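Breakers, outlets and other things I used to get wrong

So my kitchen breaker tripped again in February, right in the middle of waffles, and I thought I'd finally write down what I do before I call anybody. I'm a homeowner who has paid for a few service calls I didn't need (and one I really, really did).

First thing: unplug everything on the dead circuit. Everything! I used to march straight to the panel and flip the breaker back with the toaster, the kettle and the microwave all still waiting for it. Push the handle firmly to OFF, then back to ON. A tripped breaker often sits in the middle, and mine looks so much like it's on that I stood there with a flashlight for 11 minutes once, swearing the panel was haunted.

Then plug things back in one at a time. If it trips with one certain appliance, there's your suspect. If it trips with nothing plugged in, stop there and call an electrician. Same goes for a warm outlet, a burning smell or a buzz behind the wall – leave the breaker off.

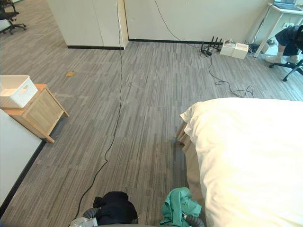

Ackroyd Home Repair Club – Household Tips

Label your panel. Mine came with five breakers marked "bedroom" and we have two bedrooms. I plugged a radio in, turned it up loud, and switched breakers off until it went quiet, which took one evening and drove the dog nuts. Write it in pencil first, you'll change your mind.

Press the TEST button on your GFCI outlets once a month. It should click and cut the power, and RESET brings it back. Before you decide the bathroom outlet is dead, go look for a tripped GFCI somewhere else. Ours was behind a shelf in the garage, of all places!

Extension cords: I don't run them under rugs anymore, and the space heater goes straight into the wall. Gunvor Sjögren from the club got me out of that habit after she saw what my old cord looked like at the plug end (brown, and a bit melted).

Next time I'll get into dimmers and LED bulbs that flicker, as I have opinions and a drawer full of the wrong bulbs.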